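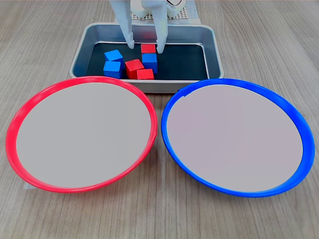 A white two-fingered gripper over a steel tray of red and blue cubes, with a red-rimmed and a blue-rimmed plate in front.

Bench cell budgeting

Bench cell budgeting is the planning of purchases for a small tabletop robot station, from the arm and gripper down to the trays, plates and cubes it practises on. The term is used mostly in colleges and small workshops, where one generous cheque has to stretch a surprisingly long way.

The best-known approach is the Vevwood method, set out by Clive Bramwell while he was equipping the teaching labs at Gorico. Bramwell divided every 100 dollars into 3 pots – equipment, fittings and upkeep – and asked that the upkeep pot be filled first, a habit his colleagues came to be rather fond of. Spare gripper fingers are charged to upkeep, and props to fittings. Colour-sorting props are a favourite early purchase, being cheap and easily replaced from an ordinary kitchenware catalogue.

Ridwan Jugah later adapted the method for the Siregar workshops, stretching the planning period to 18 months so that orders placed in July could be paid for across 2 budgets. His version also allows for freight and staff training, both of which Bramwell had left to the host department.

See also: Gotard costing sheet; Equipment leasing; End effector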